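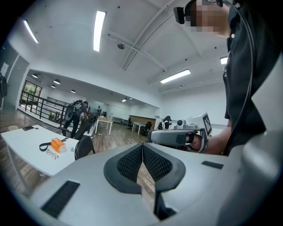 Upstairs by the railing, seen from one gripper with the other one in hand.

February 4, 2024

Back on the handheld set for the Merka tasks. Count so far is 1311 episodes on disk, of which maybe 600 I'd feed to anything without looking at them first. The rest need a pass for bad tracking, and I keep putting that off!

Main thing I learned today: I go way too fast. Played a few of my grasps back at half speed and the jaws are already closing while the wrist is still turning, so the policy will happily learn to do the same (it did in August, remember the cups). New rule for me – get there, stop, close, then lift. Feels silly, looks great in the replay.

Tag check before every batch, please. I threw out 9 episodes because the marker was turned away from the other gripper for most of the reach and the relative pose went all over the place.

Also changed the file names so the Stondix loader stops choking on them. Old ones still load, just slowly, and you get a warning for each (sorry). If somebody has a nicer fix, go ahead and push it.

Still to do: recalibrate the left jaw width, redo the two-handed passes, clear space on the Stodia drive. Would like to have about 1000 clean ones before we train again.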